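The arm on the next table

By Renata Piątek
October 3, 2024

When people write about robots at work, they usually write about how many jobs will go. I understand why. But I have worked for ten years in the returns department at Ellden, in our Drekelow building, and since April I have worked next to a robot arm. The question I have now is a smaller one, and I almost never see it in the newspapers. What happens to the hours of a person who keeps her job?

Our department receives small electrical goods and kitchen things that customers send back. Before, one person did everything with a parcel. You opened it, you looked at the thing, you turned it in your hands, you decided. Is it good for sale again, or for parts, or for the bin? We were each expected to finish 100 parcels in a shift. It was tiring, but the tiredness had some variety in it. A kettle is a different problem from a lamp.

Now the arm does the moving of the simple items and I do the rest. "The rest" sounds like little. In practice it means everything that is soft, tangled, wrongly packed, or strange. The easy parcels were my pauses, and I did not know it until they were gone. With a mug in my hand I could think about dinner, or speak two sentences with Ryszard Krajewska at the other bench. Today every item that comes to me is a difficult one, and I go home with a headache more often than I did.

The company says the arm has removed the boring part of our work. This is the sentence I wish to argue with. It was said by people who did not do the boring part. Some of it was boring, yes, and I do not miss bending down for the heavy boxes. But boring work also gives rest to the head, and if you take it away you must put some rest back in another place. At Ellden nothing was put back. The breaks are the same as before.

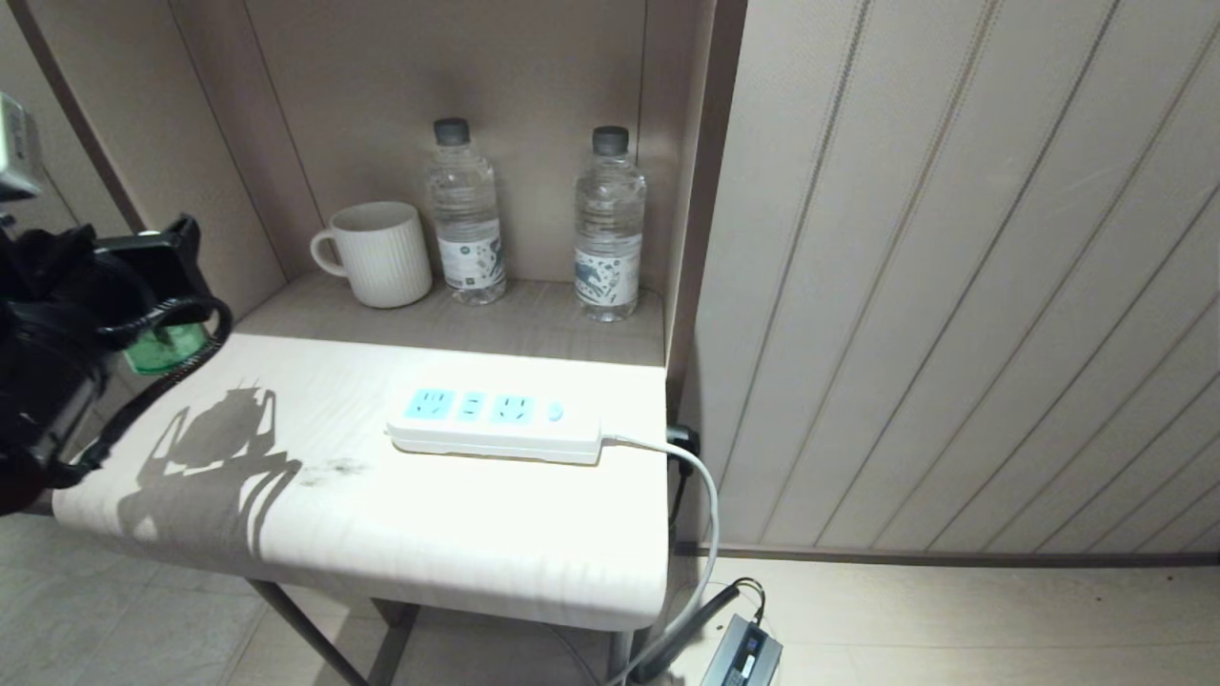
A robot arm at a table with a power strip, a mug and two bottles. Photo: Renata Piątek

There is also the matter of teaching. Somebody must show the arm what to do with ordinary objects, and in our building this somebody was us. For several weeks we were taken from the benches, two at a time, to guide it through its tasks. I will say that I enjoyed it. I learned how much my own hands know. To pick up a cup by the handle or by the rim, to leave a cable hanging or to lay it flat, these are decisions, and I had been making them all my life without giving them a name.

What I did not enjoy was to see how this knowledge was counted. In the papers of the project it was called "operator input" and it was paid as normal bench time. The engineers who came from Bianchini were polite and always thanked us. Still, a thing that is worth writing down in a project plan is worth a line in the pay slip also. We asked for this. We are still waiting for an answer.

I do not want the arm sent away. My colleague Ryszard has a bad shoulder, and he says it is the first year in a long time when he sleeps on both sides. He is 55 and would like to reach his pension in this building. For him the machine is good news, and I would be a poor friend if I wrote otherwise.

But I read that our sister site in Cleldale, where 436 people work, will get the same equipment next. To them I would like to give some advice. Ask before it arrives how the day will be divided. Ask for a longer break, or for an hour of simple work that stays with people on purpose. Ask who will do the teaching and what it pays. We asked all this after the floor was already marked with tape, and by then the managers had their plan and were only being kind to us.

The arm has made me neither richer nor poorer. My day is quieter and heavier than it was, and I would like this to be discussed with the same seriousness as the number of parcels.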